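Hospitality and Tourism Management
Unit 4: Location, Ranking and the Hotel Listing
Course handout, revised 6 May 2023

## Purpose of this unit

Students who complete this unit should be able to read a hotel listing critically, separate statements of location from statements of quality, and prepare a property description that a front office manager could approve without changes. The unit supports the written assignment due in November.

The working case is the Kandodano, a city hotel with 42 rooms, two meeting rooms and a rooftop restaurant. It is used throughout the handout so that each section can be compared with the last. Students may also consult the case folder for the Groltedach, a lakeside property of similar size that serves a mainly seasonal market.

## 4.1 What a location statement promises

Guests rely on location more heavily than on any other part of a listing, and complaints about it are difficult to settle after arrival. A front desk can move a guest to a quieter room. It cannot move the building.

A sound location statement gives a distance, a starting point and a means of travel. "Close to the airport" gives none of these. "4 km from the airport terminal by road" gives all three, and a guest can check it before booking. Travel times should be given only with the conditions under which they apply, as a journey before the morning rush may bear little resemblance to the same journey at check-out time.
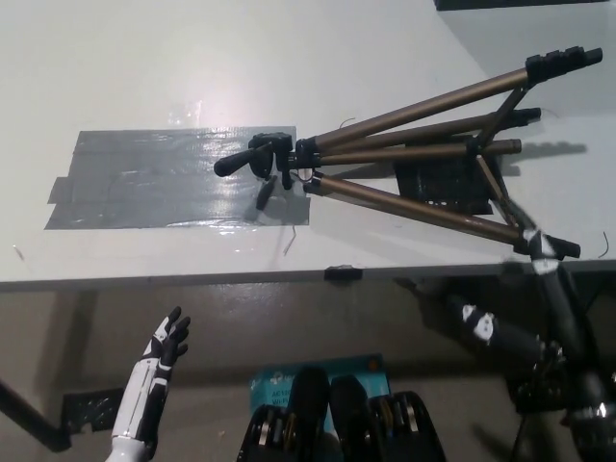 View descriptions call for the same care. The terms below are used in this course with fixed meanings, and assignments will be marked accordingly.

| Term | Meaning in this course |
|---|---|
| Front view | The feature faces the room directly and is seen from the main window |
| Side view | The feature is seen from the room at an angle |
| Partial view | Part of the feature is hidden by buildings, trees or other structures |
| Area view | No particular feature is promised |

The Kandodano sold eleven of its rooms as "river view" for several years. An internal review found that five of these met the definition of a partial view only. The rooms were renamed at the same rate, and complaints on the subject fell during the following season.

## 4.2 Reading a ranking

A ranking has meaning only in relation to the group being ranked. Third place in a group of four says very little; third place in a large group may say a good deal. Students should establish the following before quoting any ranking in a listing:

- the size of the group and the area it covers
- the date on which the ranking was read
- the number of reviews on which it rests
- whether the group includes guesthouses and apartments as well as hotels

The Kandodano holds 2,153 guest reviews across all booking channels. The Groltedach has passed 1,000. Neither total indicates quality. A larger number of reviews does make the average score steadier, so that one poor weekend has less effect on it. Management should therefore be cautious about reading a trend into a small monthly change – particularly at a seasonal property, where the mix of guests in winter differs from the mix in summer.

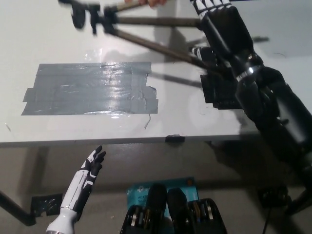

Recent reviews generally deserve more attention than old ones. A property that has replaced its breakfast service will continue to carry remarks about the former service, and a reply from management is the proper place to note the change. Replies should be brief, should address the matter raised, and should not offer compensation in public view.

## 4.3 Pictures in the listing

The consultancy Boychuk, which prepared the Kandodano's current listing, recommends that every room category be shown from the doorway and from the window, in daylight, with the furniture in its usual place.

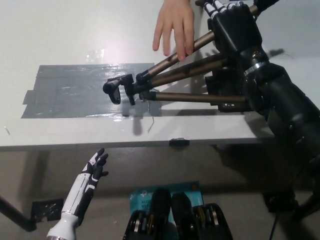
Room pictures should be taken at a consistent height so that guests can compare one category with another. A hotel that takes its own pictures should set a fixed height and record it with the room category. Wide lenses should be used sparingly, as they make a standard double appear larger than it is.

## 4.4 Written assignment

Prepare a listing for either case property, for publication on the Fivetance booking platform. The listing must contain a location statement, a view description for each room category and one properly qualified ranking. Attach a separate page giving the source of every distance quoted.

Listings that use "stunning," "ideal" or "minutes away" without further support will be returned for revision before marking. Late work is accepted only by prior arrangement with the department office.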